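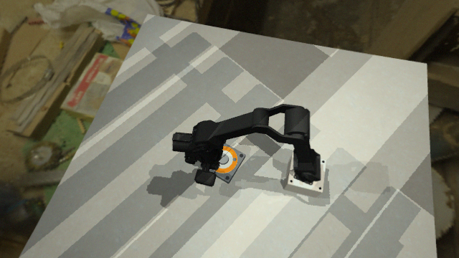
집진기 항목을 맨 뒤에 두지 말고 맨 앞으로 올려 달라는 의견이 지난 판에 제일 먼저 달렸는데, 읽자마자 무릎을 쳤습니다. 톱밥이 빠지지 않으면 나머지 점검을 아무리 꼼꼼히 해도 바닥이 미끄럽고 눈이 따갑다는 얘기였어요. 그래서 이번 판은 집진기부터 시작합니다!

Kellamdale 공유 목공방 월간 안전 점검표 (12월 판, 의견 포함)

적용 범위: Treltovthorpe 작업동 1층 기계실, 수공구실, 도장실, 자재 선반
점검 시간: 오전 8시, 기계 전원 투입 전
기록 방법: 양호 / 조치 필요 / 사용 중지 가운데 하나를 적고, 조치 필요 이하면 비고를 꼭 남깁니다.

1. 집진 설비

1-1. 집진기 본체 (Bevisix, 관리번호 1132)
결과: 양호
필터 백에 찢긴 곳 없음. 하부 드럼은 3분의 2쯤 차 있어 점검 중에 비웠습니다.
의견: 드럼 비우는 기준을 "가득 차면"으로 적어 둔 예전 표는 정말 바꾸고 싶었습니다. 가득 찬 드럼은 혼자 못 듭니다. 3분의 2로 고쳤더니 훨씬 낫네요.

1-2. 주 배관과 차단 게이트
결과: 조치 필요
띠톱 쪽 게이트가 끝까지 닫히지 않음. 홈에 낀 부스러기를 긁어내니 조금 나아졌지만 아직 틈이 있습니다.
의견: 게이트 하나가 새면 반대편 테이블톱 흡입력이 눈에 띄게 약해집니다. 안 쓰는 기계의 게이트는 닫고, 쓰는 기계의 게이트는 활짝 열어 주세요. 반쯤 여는 분들이 계신데 반쯤은 어느 쪽에도 도움이 안 됩니다.

1-3. 접지선
결과: 양호
플라스틱 배관 구간의 접지선이 본체까지 이어져 있음. 느슨한 단자 없음.

1-4. 이동식 호스
결과: 양호
통로를 가로지르지 않게 벽걸이에 걸려 있었습니다. 지난달에 가장 지적이 많던 항목인데 이번에는 깔끔합니다. 박수!

2. 테이블톱

2-1. 비상 정지 버튼
결과: 양호
무릎으로 눌러도 멈춥니다. 손이 아니라 무릎으로 눌러 보는 것이 이 항목의 핵심이니 다음 점검자도 꼭 그렇게 해 보세요. 양손이 판재 위에 있을 때 쓸 수 있는 건 무릎입니다.

2-2. 라이빙 나이프
결과: 양호
톱날과 일직선이고 고정 볼트도 단단합니다. 홈파기 작업 뒤에 빼 놓고 그대로 두는 일이 있어서, 빼 둔 나이프를 거는 고리를 기계 정면에 달았습니다. 고리에 나이프가 걸려 있으면 기계에는 없다는 뜻이라 멀리서도 알 수 있어요.

2-3. 날 덮개
결과: 조치 필요
투명창에 잔흠집이 많아 절단선이 흐리게 보입니다. 교체품 신청함. 그 전까지는 사용 가능하되 조명을 켜고 작업합니다.

2-4. 펜스 평행도
결과: 양호
앞뒤 차이를 다이얼 게이지로 확인했습니다.
의견: 줄자로 재도 되느냐는 의견이 있었는데, 급할 때 대략 보는 용도라면 모를까 점검 기록에는 게이지 값을 적어 주세요.

2-5. 누적 가동 시간
계기값 1451시간
의견: 숫자만 적는 칸인데 저는 이 칸이 제일 좋습니다. 벨트가 언제쯤 늘어질지 감이 잡히거든요. 지난 벨트 교체 때 적어 둔 값과 비교해 보는 재미도 있고요.

3. 띠톱 (Tsuji)

3-1. 톱날 장력
결과: 양호

3-2. 상부 가이드 높이
결과: 조치 필요
점검 시작 때 가이드가 맨 위까지 올라가 있었습니다. 얇은 판을 자르면서 가이드를 내리지 않으면 노출되는 날이 길어집니다. 자재 바로 위까지 내려 쓰고, 작업이 끝나면 테이블 가까이 내려 두세요.

3-3. 바퀴 덮개 잠금
결과: 양호
아래쪽 걸쇠가 뻑뻑하다는 의견이 있어 기름을 조금 발랐습니다. 딸깍 소리가 아주 경쾌해졌어요.

3-4. 톱날 보관
결과: 양호
감아 둔 날이 모두 못에 걸려 있고 꼬리표도 붙어 있습니다. 무뎌진 날에는 빨간 끈을 묶어 주세요.

4. 수압대패와 자동대패

4-1. 대패날 고정 나사
결과: 양호
전원 플러그를 뽑은 상태에서 확인. 플러그 끝을 점검자 눈에 보이는 곳에 두고 작업했습니다.

4-2. 날 덮개 복귀 스프링
결과: 양호
끝까지 밀었다 놓으면 스스로 돌아옵니다. 중간에서 걸리지 않습니다.

4-3. 밀대와 누름판
결과: 조치 필요
누름판 바닥의 고무가 닳아 반들반들합니다. 미끄러운 누름판은 맨손보다 나을 게 없으니 교체 전까지 사용 중지 상자에 넣었습니다. 예비품은 오른쪽 서랍에 있습니다.

4-4. 최소 길이 표시
결과: 양호
자동대패 투입구에 붙인 안내판이 또렷합니다. 짧은 자재는 이 기계에 넣지 마세요.
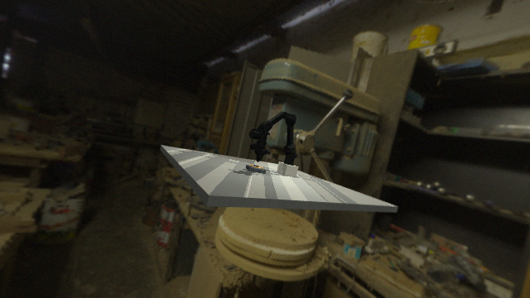
대패날을 새로 끼운 뒤에도 시험 절삭을 따로 해야 하나요?
새 날을 끼운 뒤에는 옹이 없는 연한 판재로 얕게 한 번 밀어 보고, 소리와 절삭면을 확인한 다음 본작업에 들어갑니다.

같은 내용을 4-1 아래에 넣을까 하다가, 날을 간 날에만 필요한 일이라 교체 일지 쪽에 적어 두기로 했습니다.

5. 수공구실

5-1. 끌과 칼
결과: 양호
날 보호캡이 모두 씌워져 있습니다. 숫돌 주변 물기도 닦여 있었고요. 잘 갈린 끌이 힘을 덜 쓰게 해서 오히려 안전하다는 점, 입문반에서 매번 강조하는데 이제 다들 몸에 밴 것 같아 무척 기쁩니다.

5-2. 망치 자루
결과: 조치 필요
큰 망치 한 자루의 머리가 헐겁습니다. 쐐기를 새로 박을 때까지 빼 둡니다.

5-3. 클램프
결과: 양호
나사산에 굳은 접착제가 있는 것은 솔로 닦았습니다.
의견: 클램프를 문 옆 벽에 걸면 가깝고 편하다는 제안이 있었습니다. 편한 건 맞는데 그 벽은 피난 통로 쪽이에요. 대신 조립대 뒤쪽 벽에 걸이를 늘리는 방안을 올려 두었습니다.

6. 도장실과 유성 마감재

6-1. 기름 묻은 천
결과: 양호
뚜껑 달린 금속통에 들어 있음. 뭉쳐 둔 천 없음.
의견: 아마인유가 묻은 천은 뭉쳐 두면 저절로 뜨거워져 불이 날 수 있습니다. 이 표에서 딱 한 줄만 외워 가신다면 이 줄이면 좋겠습니다. 퇴근 전에 통 뚜껑을 눌러 보고 가세요.

6-2. 환기 팬
결과: 양호
종이를 대 보면 팬 쪽으로 착 붙습니다.

6-3. 용제 보관장
결과: 조치 필요
이름표 없는 병이 나왔습니다. 내용물을 모르는 병은 열지 않고 폐기 절차로 넘겼습니다. 덜어 쓰는 용기에는 이름과 개봉한 달을 꼭 써 주세요.

7. 자재 선반과 통로

7-1. 선반 고정
결과: 양호
벽 고정 볼트를 손으로 흔들어 확인했습니다. 무거운 판재는 아래 칸, 가벼운 몰딩은 위 칸.

7-2. 세워 둔 판재
결과: 조치 필요
16 mm 합판이 거의 수직으로 서 있어 살짝만 건드려도 앞으로 넘어올 상태였습니다. 받침 쪽으로 기울여 다시 세우고 끈을 걸었습니다. 끈을 푼 사람이 다시 거는 것으로 하면 어떨까요? 의견 환영합니다.

7-3. 분전반 앞 공간
결과: 조치 필요
자투리 상자가 분전반 바로 앞에 있었습니다. 바닥 노란 선 안쪽에는 아무것도 두지 않습니다. 노란 선은 옆 기계와의 간격 500 mm를 표시한 점선과는 다른 선이니 헷갈리지 마세요.

8. 소화, 응급

8-1. 소화기
결과: 양호
압력 바늘이 녹색 범위. 안전핀과 봉인도 그대로입니다.

8-2. 구급함
결과: 조치 필요
눈 세척액의 유효 기간이 이번 달까지입니다. 새것을 신청했습니다. 가시 빼는 핀셋은 인기가 너무 좋아서 또 사라졌기에, 이번에는 줄로 묶어 두었습니다.

8-3. 보안경과 귀마개
결과: 양호
흠집 난 보안경은 골라냈습니다. 안경 위에 쓰는 넓은 형이 더 필요하다는 의견에 저도 한 표 보탭니다!

추가로 들어온 의견

장갑을 끼고 테이블톱을 써도 되는지 묻는 글이 다시 올라왔습니다. 회전하는 날 앞에서는 벗습니다. 거친 판재를 나를 때는 끼고요. 장갑 걸이를 기계 옆이 아닌 자재 선반 옆으로 옮긴 것도 그래서입니다.

겨울에는 아침 점검 때 기계실이 추워 겉옷을 입은 채 작업을 시작하는 경우가 많습니다. 늘어진 끈과 넓은 소매는 기계를 켜기 전에 정리해 주세요. 목도리는 사물함으로.

점검표 글씨가 작다는 의견은 받아들여, 다음 판부터 결과 칸을 넓히고 비고 칸은 뒷면으로 넘깁니다.

남은 조치
띠톱 게이트 수리: 부품 도착 후
테이블톱 날 덮개 투명창: 신청함
누름판 고무: 교체 대기
망치 자루 쐐기: 다음 수공구 정비 시간에 함께
눈 세척액: 신청함
판재 고정 끈 운영 방식: 의견 받는 중, 기계실 게시판에 적어 주세요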